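Wuswood bin set: README

Version 3. Maintained by Bernadette Flanagan and Ita Tierney. Send corrections to either of us.

What this is

A set of recordings of a robot arm trying to pick household things out of a bin. We made it to get a fair answer to a question we were asked a lot by the people who fund Wuswood: can a machine clear up after a family yet? Our answer is in the results section and it is mostly no, with some parts that are closer than we expected.

The set holds 800 attempts. An attempt starts when the arm leaves its rest position and ends when it returns there, with or without an object. Failed attempts are kept. If you only want the successes, filter on the outcome column.

What the chore is

The task is the dull half of tidying. Things are in a heap or spread about, and each one has to be picked up and put where it belongs. We left out the second part. Every object goes to the same drop point, and sorting is scored from the label the system gives before it moves.

We chose bin picking over floors and worktops because the walls keep things within reach and the arm can't knock anything on to the floor. This makes the job easier than it would be in a real house, and results should be read with that in mind.

Files

attempts.csv: one row per attempt, with object name, grip type, outcome and operator initials
stills/: one picture per attempt, taken during the reach
paths/: joint positions, one file per attempt
notes.txt: remarks typed in by the operator, unedited
objects.csv: names, weights and a softness score from one to five

Spellings in notes.txt vary. "Mitt" and "glove" are the same object throughout, and so are "beaker" and "baby bottle" in the early rows. We have not tidied these up, as Ita's scripts rely on the original text. Use the object name in attempts.csv if you need one that stays the same.

Outcomes

clean: lifted and carried to the drop point
slip: lifted, then dropped on the way
miss: the fingers closed on nothing
double: two objects came up together
stop: the operator pressed the button

Of the 800 attempts, 281 are marked clean. The rest are split between the other four, with slips the most common. A stop doesn't always mean danger. Bernadette tended to press early and Ita tended to wait, so compare the initials before drawing anything from that column.

What we found

Hard things with flat sides are nearly solved. Blocks and boxes come up on the first try far more often than anything else, and we would be happy to leave the arm alone with a bin of them.

Bottles are harder. The trouble is the clear ones, where the depth reading goes straight through to the floor or stops at a reflection. When the bottle lies against a wall the arm often reaches for a spot behind it.

Cloth is the worst. A glove has no fixed shape, so the planner picks a fold that looks like an edge and the fingers slide over it. A person would pinch and drag without thinking.
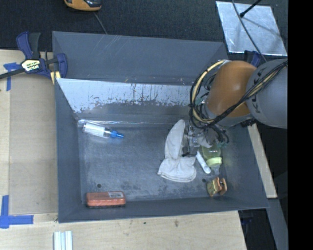
Crowding makes all of this worse. Two objects that are each easy alone can become a slip or a double when they lie side by side, and the planner has no idea of moving one thing to get at another. Hegazy, the planner we used for every run, treats each reach as a fresh problem. We tried Alham for a short time in July but those runs are not in the set.

Speed is the other matter. The median clean pick took 78 seconds, planning included. At that rate an evening's worth of toys would take most of the evening.

Known problems

Light through the side window changes during the day. Rows marked "pm" have stronger glare on the bin walls.
The bin floor is scuffed, and the planner sometimes takes a mark for an object. These rows are scored as a miss.
Joint paths recorded on the second Saturday have a clock fault. Use the order of the rows and ignore the times.
Softness scores were given by hand and by one person.

What not to use it for

Please don't quote the clean rate as a figure for home robots in general. It comes from one arm, one planner and one bin. It also says nothing about safety near children, which we did not test.

Licence and contact

Free for teaching and research. Ask us before using it in a product. Copies are held by Givent, and requests for the full-size stills should go to Ita with the row numbers you want.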